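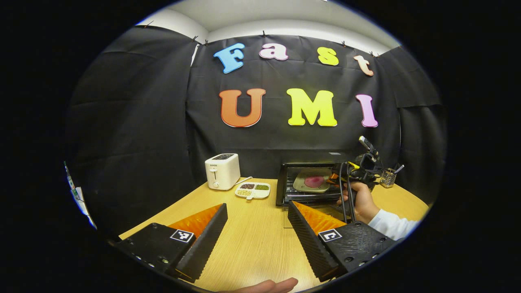
Macarena Echeverría says she can tell within a page whether a profile writer enjoyed the conversation, and that when the writer didn't, no amount of polishing will hide it.

Chapter 5
Sitting Down with Someone: The Profile Interview

In this chapter you will learn to
prepare for an interview without scripting it
open a conversation so that your subject starts telling stories
hear the moment when a follow-up question is needed
turn a long transcript into a short profile

Key terms: profile, peg, open question, follow-up, on background, pull quote

Of all the jobs a feature writer gets to do, this one may be the most fun. You call up a person whose life is nothing like yours, you ask whatever you're curious about, and they answer! A diver will tell you what she eats at four in the morning. A radio host will tell you about the night he lost his voice on air. Then you go home and try to make a stranger on a bus feel that they were in the room too.

Earlier chapters dealt with news interviews, where you usually want a fact and want it fast. A profile is slower. The facts matter just as much (please check the spelling of every name, including the dog's), but the reader is mostly there for the company. They want to know how this person talks, what makes them laugh, and what they do when a question annoys them.

A case to keep in mind

We'll come back all through this chapter to one piece, Lorena Olivares's profile of the retired distance swimmer Javiera Rivadeneira, written for the Drosden weekly magazine. Olivares had one Wednesday afternoon with her subject, at the public pool in Raneck where Rivadeneira now teaches adults who never learned to swim. The peg was simple: the pool was due to reopen in September, and the magazine wanted a familiar face to go with the news.

Her recording became a transcript of 1658 lines. The printed profile ran to 823 words. If those two figures make you nervous, good, they should make you a little excited as well, as nearly everything a profile writer decides gets decided somewhere between them.

Olivares went in with five questions on a card. The first was the one you'd expect, about the medals. Rivadeneira gave the answer she had given many times before, politely, in complete sentences, and you can almost hear her looking at the clock. Then Olivares asked who had been the hardest person to teach. Read what came back:

"My father. He was seventy. He held the rail and told me the water was too deep, and I said, Papá, you're standing up."

Now we're somewhere! The card went back in the bag, and the next forty minutes of talk were about fathers, fear, patience and the smell of chlorine on a winter coat. Three of her questions never got asked at all, and the published piece doesn't miss them.

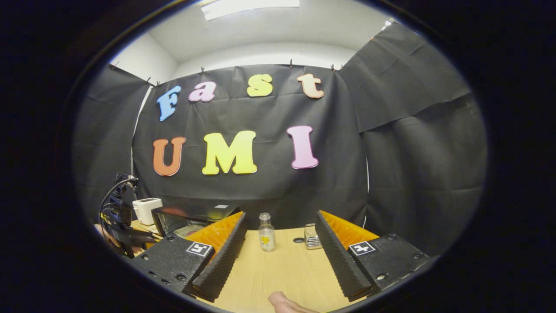
Figure 5.1 Foam letters on black fabric, with clips along the top edge.

Before you pick up the phone

Good preparation is what lets you put the card away. Olivares had read every older interview she could find, and so she recognized the medal answer as a rehearsed one the second it began. She had also made two short calls, one to a former teammate in Fuentealba and one to Gerrit Vandenberghe, who had coached the Traklow relay team and raced against Rivadeneira's club for years. Neither of them is quoted in the finished profile. Both gave her things to be curious about, which is worth a great deal when you're sitting across from someone who has been interviewed a hundred times.

Try this before reading on. Choose a person you could really meet this week: a baker, a referee, the woman who tunes the school pianos. Write down what you think they get asked most often, and under it write one question you suspect they've never been asked. Keep the page. You will use it in the exercise at the end of Section 5.2.

5.1 Finding the Peg

Every profile needs an answer to the editor's favorite question, which is "Why now?" The answer is called the peg, and it can be quite small. A new book will do, or a birthday, or the reopening of a pool.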